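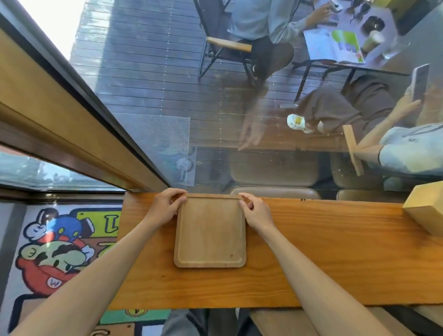

Why Did the Robot Arm Hit the Window?

A robot arm at the Drollow café in Kerkevstead had one job. It picked up a tray or a box from the long counter by the window and set it down in a different spot. On 30 August 2019, it pushed a wooden tray into the window glass.

The glass did not break. The tray got a small dent in its rim. No person was touched. It was still a fault, and the team that built the arm had to find out how it happened before they could turn it back on.

The arm is called Tawhiri. It was built by a small company named Wikolach. This page explains how Tawhiri learned its job, what went wrong, and what was changed.

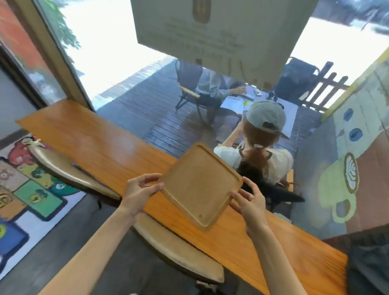 Awuor Nyaga
Robot Safety Engineer, Wikolach

How the arm learned

Some robots are told each move by a programmer. The program might say: go forward, close the gripper, lift, turn. This works well when the objects are always in the same place. On a café counter they are not.

Tawhiri learned from examples. People did the job with their own hands while a camera recorded what they did. They held trays and boxes by the edges, lifted them, moved them along the counter, and put them down. We collected 800 recordings.

A computer then searched the recordings for patterns. In most of them, the two hands went to opposite sides of the object. The object was lifted before it was moved sideways. It was kept fairly level. The result of this search is called a model. When the arm's camera sees a tray, the model suggests where to grip it and which way to move.

The model only makes suggestions. A second program, the planner, checks each one. It uses a map of the space around the arm and looks for a path that does not run into anything. If there is no safe path, the arm does not move.

How the arm makes its map

Tawhiri has a depth camera. An ordinary camera records color and brightness. A depth camera also measures distance.

The one on Tawhiri sends out infrared light, a kind of light that people cannot see. The light lands on objects as a pattern of tiny dots. The camera looks at how the dots have shifted and works out how far away each surface is. Wood is easy to measure. So is cloth, or a painted wall.

Glass is hard to measure. Most of the light passes straight through it and lands on whatever is on the other side. Some of the light bounces off, the way it does from a mirror. Very little comes back from the surface of the glass itself. In bright sun there is another problem, because sunlight contains a lot of infrared light too, and the dots get lost in it.

Try this: stand indoors near a large window in daytime and look at one point on the glass. Your eyes will probably focus on something outside. Now look for reflections of the room. You may find a chair that seems to be standing out in the yard. You know it isn't there. A depth camera has no such knowledge.

What happened, in order

Lindsay McKinnon read through the arm's log after the fault. A log is a list of everything a machine measured and did, with a time next to each entry. This is what it showed.

1. The arm gripped the tray correctly.
2. The model suggested putting it down close to the far edge of the counter, next to the window.
3. The depth camera measured the deck outside. It recorded no surface where the glass was.
4. The planner marked the space above the far edge of the counter, and past it, as empty.
5. The planner chose a curved path. The tray would swing out beyond the edge and come back.
6. The tray touched the glass.
7. A force sensor in the wrist of the arm measured a push that was too large. The arm stopped.

Step 7 worked the way it was designed to. The force sensor is a backup. It can only act after the arm has already touched something, so it should never be the main protection.
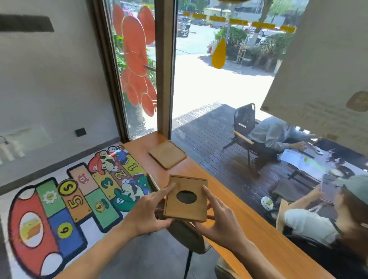

A person moving a box beside a window does not plan a path through the glass, and none of the people in our recordings did. That was part of the trouble. The recordings showed hands staying on the near side of the window every time, and they contained no information about why. The model had learned where hands usually go. It had not learned that a window is solid.

Siebe Hendriks, who trained the model, had expected the planner to take care of walls and windows. The people who wrote the planner had expected the camera to see them. Each part did what it was supposed to do with the information it was given. Engineers call this an integration fault. It means that the trouble is in how the parts fit together, and testing one part alone may not find it.

Why our tests missed it

We had tested the arm before it went to the café. The test counter in our workshop stood against a painted wall. The depth camera could measure the wall, so it was on the map, and the arm kept away from it.

We ran about 700 test moves at that counter. It sounds like a lot. Every one of them was done with the same wall, and repeating a test many times does not show what will happen in a place with a window.

What we changed

The first change was a keep-out zone. This is a part of the map that is marked as solid, whatever the camera says. We measured the position of the window with a tape measure and typed it in. The zone begins 200 millimeters before the glass, a bit less than the long side of a sheet of printer paper. The arm and anything it is carrying must stay out.

The second change has to do with missing measurements. In the old planner, a spot with no reading was treated as empty. In the new one it is treated as unknown, and the arm may not enter unknown space. This makes the arm slower. Sometimes it stops and waits for a person when nothing is in the way. We accepted that.

The third change was speed. Near the edges of the map, the arm now moves slowly, so that any contact will be gentle.

Then we tested again, this time in front of a sheet of clear plastic. We used plastic because it bends before it breaks. Pranab Hettiarachchi moved a lamp to a new place for each test to make different reflections. There were 34 tests. The arm touched the plastic in none of them. It refused to move in five, and we are still working on those.

Words to know

Depth camera: a camera that measures how far away things are.
Force sensor: a part that measures how hard something is pushing.
Infrared: light that human eyes cannot detect.
Keep-out zone: a space a robot is not allowed to enter.
Log: a record of what a machine measured and did.
Model: what a computer has learned from examples.
Planner: the program that picks a path for the robot.

If you see a robot working

Stay behind the line or barrier. Do not reach across its path, even if it has stopped, because a stopped robot may be waiting to start again. If it bumps into something, tell an adult who works there. The red button on the stand is the emergency stop, and anyone may press it if a person is in danger.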